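Section 4. Setting up the Prestura for noise and drone work

This section covers the signal path, gain settings and feedback loop for the Prestura desktop noise synthesizer. It assumes you have finished Section 3 and that the unit powers on and passes a test tone. Revised January 27, 2025, by Yara Nimri, with patch notes from Dirk Van Acker.

**CAUTION:** The Prestura can go from silence to full output in an instant. Turn your monitors all the way down before every step that involves a cable. Do not set up this unit on headphones.

## 4.1 Connecting the outputs

1. Turn the MAIN knob fully left.
2. Connect LEFT OUT and RIGHT OUT to two line inputs on your mixer or audio interface. Use balanced cables if you have them.
3. Leave the LOOP SEND and LOOP RETURN jacks empty for now.
4. Switch the unit on. Wait for the MAIN lamp to stop blinking.
5. Raise MAIN to the first mark, then bring up the monitors slowly.

You should hear a low, steady hum from the first oscillator. If you hear nothing, check that the MUTE switch on the back is in the up position. It ships in the down position.

If you record to a computer, set the buffer in your recording software before you connect anything to the loop. A long buffer is fine for recording but makes the feedback controls feel late under your hands.
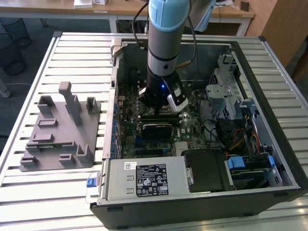 *Desktop tower on its side, side panel off.*

## 4.2 Setting the oscillators

The two oscillators share one pitch range. Drones in the style of the factory patches use a small gap between them, so that the beating is slow enough to count.

1. Set OSC 1 to 50 Hz with the COARSE knob.
2. Match OSC 2 to OSC 1 by ear, using COARSE and then FINE.
3. Turn FINE on OSC 2 slightly to the right until you hear a slow pulse.
4. Set the low-pass filter to 700 Hz.
5. Bring up NOISE until it sits just under the tone.

*Note:* The oscillators drift while the unit warms up. Tune again before a take.

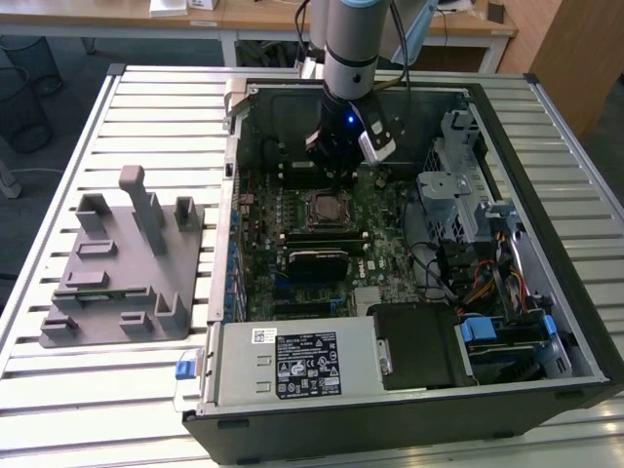 ## 4.3 Building the feedback loop

1. Turn MAIN fully left again.
2. Run a cable from LOOP SEND to the input of your first pedal. A distortion or a short delay works well.
3. Run a cable from the pedal output to LOOP RETURN.
4. Set RETURN LEVEL to zero and LOOP TONE to the center.
5. Raise MAIN to the first mark.
6. Raise RETURN LEVEL a little at a time. Stop when the sound starts to sustain without the oscillators.

The point where the loop catches depends on the pedal. With a high-gain distortion it may be very low on the knob. Skarphéðinn Vestergaard's patch "Cullen" (see the patch sheet) runs two distortions in series, and RETURN LEVEL never goes past the second mark.

**CAUTION:** Do not pull a loop cable while RETURN LEVEL is up. The pop can damage a tweeter.
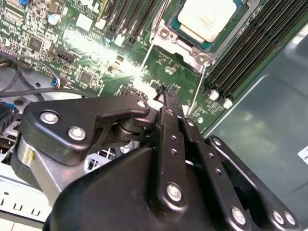
Once the loop is holding, LOOP TONE becomes the main playing control. Left of center gives a thick rumble. Right of center gives the screech, and the last part of the travel is very sharp. Move it slowly the first few times. To kill the sound between pieces, use MUTE and leave the knobs where they are.

## 4.4 Adding a voice

The MIC input accepts a dynamic microphone only. It does not supply phantom power.

1. Plug in the microphone with MIC GAIN at zero.
2. Set the high-pass filter on the MIC channel to 100 Hz.
3. Shout at the level you plan to perform at and raise MIC GAIN until the red lamp flickers.
4. Switch MIC TO LOOP on if you want the voice to pass through the pedals.

With MIC TO LOOP on, keep the microphone behind the speakers.
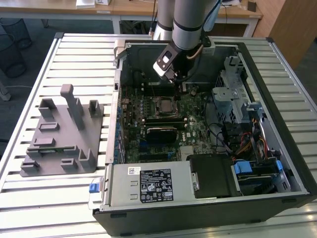
Photo: Bohumila Hubáček

## 4.5 Saving and recalling

The Prestura stores switch positions only. Knob positions have to be written down, and a blank patch sheet is printed inside the back cover.

- Hold STORE and press a slot button to save.
- Press a slot button alone to recall.
- Hold STORE and MUTE together to clear all slots.

Recalling a slot does not lower MAIN. Check it before you press the button.

For the loop settings used on the Brendness demo tape, go to Section 5.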